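Brullier is looking for people to test and review its kitchen arm simulator before it goes on sale. The work is paid, can be done from home and runs through November. We have 106 places.

## What the product is

Wutudano is a software kit for people who program robot arms to do kitchen jobs. It comes with a set of simulated kitchens, a simulated arm, and tools for writing, running and replaying tasks. A buyer can work out how an arm should pick something up and put it down without owning an arm or clearing a worktop.

The kit will be sold to small firms, colleges and people working on their own. We have had it in use at our Clastolton office for two years and we know it too well to judge it. We want to hear from people who have never opened it.

## What you would be doing

Each tester gets a copy of the kit and a booklet of tasks. You work through the booklet at your own pace and fill in a short report after each task. The tasks fall into 2 groups.

**Set tasks.** You run a task we have already written, such as moving an item from the worktop into a bowl, and tell us how it went. Then you change something (the starting place of the item, the height of the arm's approach, the speed of the grip) and run it again. Most set tasks take under half an hour.

**Open tasks.** You write one of your own from scratch. We don't mind how simple it is. We do want to know where you got stuck, which page of the manual you went to, and whether the page helped.

Please write your reports in ordinary words. "I couldn't find the button to reset the bowl" is a useful report. If you give up on a task, say so and say when. You will be paid for it all the same.

There is also a longer questionnaire at the end about price, the manual and what you would expect from the support desk. Allow an hour for it.

## Who can apply

We would like a mix of people. About half the places are for those who have programmed before in any language, and the other half for those who haven't. You don't need to have worked with robots. You do need:

- to be 18 or over
- a desktop or laptop bought in the last five years, with a separate graphics card
- 254 GB of free disk space, as the kitchens are large and the replays are saved in full
- a connection good enough for a video call
- to be comfortable reading and writing in English

You can't take part if you work for Brullier or Shenoy (who make the arm controller sold alongside the kit), or if you live with someone who does.

## Time and pay

The booklet takes most people four to five evenings. You may spread these over the whole month. There is one fixed appointment, a video call of 40 minutes in which you share your screen and carry out a task while one of us watches. Calls can be booked between 9 am and 8 pm.

The fee is £700 for the full booklet, the call and the questionnaire. If you leave early you are paid for the tasks you have reported on, at the rates printed in the booklet. Payment is by bank transfer within three weeks of your last report. You are responsible for your own tax. 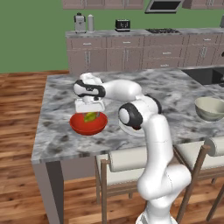
The kit stays on your computer after the trial. Your licence will be turned into a full one for a single user, with a year of updates, and you may use it for your own work or teaching. It can't be passed on or sold.

## Your reports and recordings

We keep your written reports, the saved replays and the recording of the call. Recordings are seen only by the product team and are deleted once the first version is out. We may quote a line or two from a report in our sales material, without your name, and only if you tick the box allowing it. Ticking or leaving the box has no bearing on the fee.

Testers are free to publish their own review, good or bad, after the kit goes on sale. Until then please don't share screenshots or files.

## How to apply

Send a short email to Soon-im Song, who runs the trial, through the contact form on the Brullier site. Put "Wutudano trial" in the subject box and tell us:

- your name and the town you live in
- the make and model of your computer and graphics card
- whether you have programmed before, and in what
- what you might use a kit like this for, if anything
- any times of day when you can't take a call

There is no need for a CV. We reply to every application, and those offered a place will get a download link and the booklet together. If you use a screen reader or need the booklet in large print, mention it in your message and we will send the right version.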